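Two-Finger Gripper Retrofit for a Shared Workshop Arm
Project report, Torbjørn Strömberg and Orlando Quispe
6 Aug 2021

1. Background

The arm used in this project belongs to the Nusberg workshop and is shared by several student groups. It was delivered with a parallel gripper and bare fingertips. The bare tips hold square stock well, but they lose round and tapered parts when the wrist turns. Our task was to improve the grip without changing the gripper body, the drive or the mounting pattern, so that other groups could return to the original setup in a few minutes.

The work started in December with a review of what earlier groups had tried. The Alvarado report describes molded silicone tips. These gripped well but took a full day to cast and could not be repaired when they split. We decided to look for a pad that could be replaced at the bench with hand tools.

2. Requirements

The pad must fit over the existing finger with no drilling. It must not reduce the opening so much that the 34 mm test cylinder no longer fits. It must survive 2000 close-open cycles on the test cylinder with no visible tearing. It must not block the view of the wrist camera, which the Ilovora control program uses to line up the gripper before it closes.

3. Pad construction

Each finger carries one pad. The core is a wedge that gives the tip a slanted face. The outer layer is a red-orange grip covering wrapped over the wedge and pulled tight toward the back of the finger. The color was chosen because it separates easily from the black fingers when the camera feed is thresholded.

The first pair was wrapped with the seam on the contact face. The seam lifted during the early trials and the pair was discarded. On the second pair the seam was moved to the back. Some wrinkling remains at the top edge, where the covering has to fold over the corner of the wedge. We tried cutting relief slits at the corner, but the slits opened under load, so the fold was left in place.

4. Mounting and alignment

The gripper was opened wide for fitting. Each pad was pushed on by hand until it met the shoulder of the finger and was then checked against its partner with the jaws closed on a strip of paper. The strip should resist pulling over the full length of the pad.

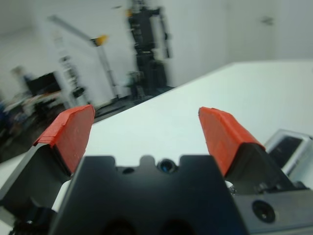 After fitting, the jaw width was calibrated again in the Ilovora program. The old closing limit assumed bare metal tips and drove the motor into its current limit with the pads installed. The new limit is stored under a separate profile named Bultetti, which leaves the original profile untouched.

5. Results

The seam-back pads completed 2000 cycles with no tearing. The run was extended to 3000 cycles, at which point the left pad had crept slightly toward the tip. Pushing it back and repeating the paper check restored the grip. The test cylinder was held through a full wrist rotation in every trial after recalibration.

6. Open points

Creep is the main remaining fault. A small lip on the back of the wedge would probably stop it, but this was not built. Pad wear on rough castings was not tested. The threshold values for the camera feed were set under the workshop lights only and should be checked again if the arm is moved closer to the windows.

Contact: Nusberg Workshop Student Projects | © 2021 Strömberg, Quispe | Back to top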